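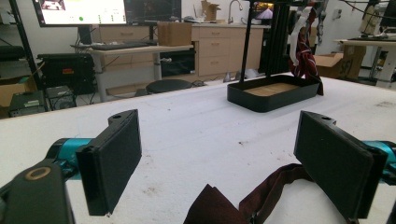
Fig. 1. White table surface.

Unit 3: Reflectance of Work Surfaces

Diffuse reflectance is the share of incident light that a matte surface sends back in all directions. White finishes return most of it; black ones return very little. Gloss adds a specular part, measured separately.

For the exercise, use a 4000 K source at 45 degrees to the sample - normal viewing only. Record three readings per sample and report the mean. Submit tables to A. Bustamante, Room 213.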